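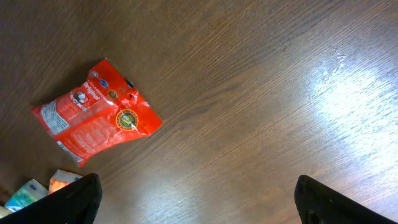 Household Advice Sheet: Power Cuts and Civil Emergencies
Osance Residents' Office, revised 1/6/23

Residents are asked to prepare their homes for an interruption to electricity, water or public transport. The following applies to every household in the Berport district.

Water
Store drinking water in clean, sealed containers in a dark cupboard. Write the filling date on each one and replace the contents every June.

Food
Choose items that may be eaten cold. Allow 2000 calories for each adult per day, for seven days. A hand-operated tin opener should be kept with the tins -- it is the article most often missing at inspection.

Radio
Test the battery radio on the first of the month. Batteries are to be stored outside the set.

Sheltering indoors
If instructed to remain inside, close windows and outer doors, switch off extractor fans and lay damp towels along the gaps. Do not leave until the all-clear has been broadcast.

Enquiries should be addressed to Tamsin Fitzsimmons at the Osance office.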